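Skov Grasp Planner
Grasp planning and simulation software for two-finger grippers

Overview

Skov takes a triangle mesh or a depth point cloud and returns a ranked list of grasp poses for a parallel two-finger gripper. It runs as a library inside your own control stack or as a standalone service that answers requests over a local socket. The planner does not need a trained model of the object. It works from surface geometry, the gripper description file and a friction value you supply.

The package is made up of the planner itself, the Tutico scene simulator, and a command line tool for batch runs. Tutico is included in every license tier.

How planning works

Each mesh is sampled for contact pairs whose surface normals oppose each other within a set angle. The default is 8 degrees. Pairs that fall outside the gripper stroke are dropped first, then pairs where the finger body would pass through the object or the support surface. What remains is scored on contact area, distance from the center of mass and clearance on approach.

Flat-sided parts are easy cases and most planners handle them. Skov was written for parts with undercuts, coils, ridges and hooked edges, where a convex hull hides the good contact points and a full mesh produces too many bad ones. The surface is split into patches by local curvature, and a patch smaller than the fingertip pad is treated as noise unless you tell it otherwise. The setting is patch_min_area in the planner file.

Simulation in Tutico

Candidate grasps can be replayed in Tutico before anything is sent to hardware. The simulator loads the same gripper file as the planner, so finger geometry, stroke and pad friction stay in one place. Views can be rendered from a fixed position in the cell or from a wrist-mounted viewpoint that moves with the tool.
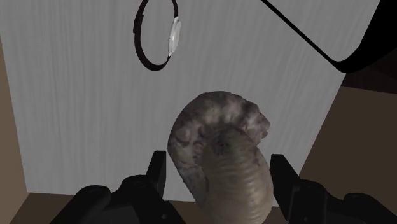 Contact is solved on the mesh itself, with no hull substitution unless it is requested per object. Textures are kept separate from collision geometry. You can swap the look of an object or a tabletop between runs and the physics will not change. This is mainly of use when rendered views are fed to a perception model and you want to vary surface appearance alone.

Runs are repeatable. A scene file, a seed and a build number give the same result on the same machine. Results across different processors can differ in the last digits of contact force, and the comparison tool has a tolerance option for this.

Object library

The standard library holds 647 meshes, cleaned and closed, with mass and friction values filled in. Of these, 233 are tagged irregular: shells, castings, tools, molded parts and similar shapes. Your own meshes can be added in OBJ, STL or PLY. Open meshes are accepted, but the center of mass must then be given by hand.

Perception input

Point clouds are read from file or from a live stream. Skov filters the support plane, groups the remaining points and plans on each group. Thin objects such as cables and straps are often merged with the surface below them. If these matter in your cell, lower plane_margin and expect more false groups - there is no setting that avoids both. The Venanora segmentation plug-in handles this better but is licensed separately.

Specifications

Gripper types: two-finger parallel, two-finger angular
Mesh formats: OBJ, STL, PLY
Interfaces: C++ library, Python bindings, local socket
Planning time: roughly 509 ms per object on a desktop processor with default settings
Graphics card: needed for rendered views only
Operating system: 64-bit Linux
Offline use: yes, with a node-locked license

Known limits

Suction cups and hands with three or more fingers are not supported. Soft objects are planned as rigid. Grasp scores can be compared within one object but have no meaning between objects, and should not be used to decide which item to pick first. Use the ordering hook in the task layer for that.

Angular grippers are planned with the pads parallel at the point of contact. The true pad angle is applied only during replay in Tutico, so some high-ranked grasps will be rejected at that stage.

Licensing and support

Licenses are sold per workstation or per cell. A cell license covers one controller and one offline planning machine. Updates are included for the first year. Drotska provides email support for the current release and the one before it. Attach the scene file and planner log to any report, and state the build number.

Upgrade note

Gripper files from the previous release load without changes. Scene files must be converted once with the command line tool, which writes a new copy and leaves the original in place.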